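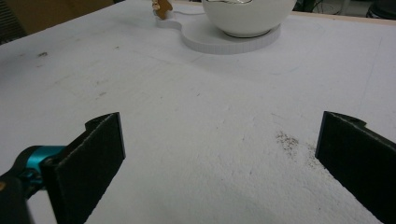 White tabletop, September

Ballon Baking Forum > Pies and Pastry > Plum tart for the Brultside supper: blind baking or not?

Posted by F_MacSuibhne (Moderator)
Members are invited to comment on the draft recipe for the plum tart to be served at the Brultside supper in September. The supper will seat 116, and the kitchen has asked for one agreed method so that every baker sends in much the same tart. The draft reads as follows.

Shortcrust made with plain flour, cold butter, a little icing sugar and one egg yolk. Rest for 20 minutes in the fridge. Line the tin, prick the base and bake blind until pale gold. Spread with ground almonds, arrange the halved plums cut side up, scatter with demerara sugar and bake until the juices bubble.

Comments on the blind baking step would be particularly welcome, as two bakers have already written to object to it.
Fiachra Mac Suibhne

Posted by orchard_row
I am one of the two. I have made this tart for many years without baking the case first, and I have never been sent a soggy one back. The almonds take up the juice. If the oven shelf is low and a heavy baking sheet is heated beforehand, the base will cook through perfectly well. Blind baking adds a stage, and the rim is often too dark by the time the fruit is done.

Posted by Pastry_Desk
With respect to orchard_row, that method depends a great deal on the plums. Early fruit is firm and gives up little juice. By September most of us will be using Victorias from the tail end of the crop, and they run. I would keep the blind baking and cover the rim with foil for the second bake.

Posted by M.Berisha
I should like to support Pastry_Desk, with one change. Brush the hot case with beaten egg white as soon as the baking beans come out, then return it to the oven for a minute or two. It seals the prick marks. Without this the juice goes straight through the holes and glues the tart to the tin.

May I also ask whether the resting time is correct? Twenty minutes seems short for a dough with that much butter. Mine shrank badly last year after a rest of that length.

Posted by orchard_row
Shrinking is usually a matter of stretching the pastry into the corners. Ease it in and leave a little hanging over the edge, to be trimmed afterwards. A second rest in the tin is worth more than a long first one.

I remain unconvinced on blind baking. I note that nobody has answered my point about the heated sheet.

Posted by Pastry_Desk
The heated sheet is a good idea and I have no objection to it. It can be used with either method. My concern is that ovens differ, and a home oven with a weak lower element will not cook a raw base under wet fruit whatever one puts beneath it.

Posted by tin_and_trivet
A question on equipment, if this is the proper place. The draft does not give a tin. I have a Bretik loose-bottomed tin and also a china flan dish that was my aunt's. The flan dish looks far better on a table, but I suspect it will not travel.

Posted by F_MacSuibhne (Moderator)
Loose-bottomed metal tins only, please. Last year 4 china dishes went home with the wrong people and one has still not been returned to its owner. Please write your name on a piece of tape under the base.

Posted by Hazel_at_Brultside
Could the sugar be looked at? Demerara on very ripe plums is too sweet for my taste, and some of our older guests said the same of the apple tart. I use a squeeze of lemon and half the sugar, and offer cream separately.

Posted by M.Berisha
I would not go as low as half. Cooked plum skins are sharp, much sharper than the raw fruit suggests. Lemon on top of that would be too much for me.

Posted by F_MacSuibhne (Moderator)
Thank you all. The draft will be amended to include a second rest in the tin, the heated baking sheet and the egg white. Blind baking will stay for the supper. Sugar is left to the baker – taste a plum first and judge from that.

I would remind members that this section has passed 1,000 posts and that older threads on apple and gooseberry will be moved to the archive.

Posted by orchard_row
Noted. I shall bake mine blind for the supper and carry on as before at home.

Posted by tin_and_trivet
Is the cream to be pouring or whipped?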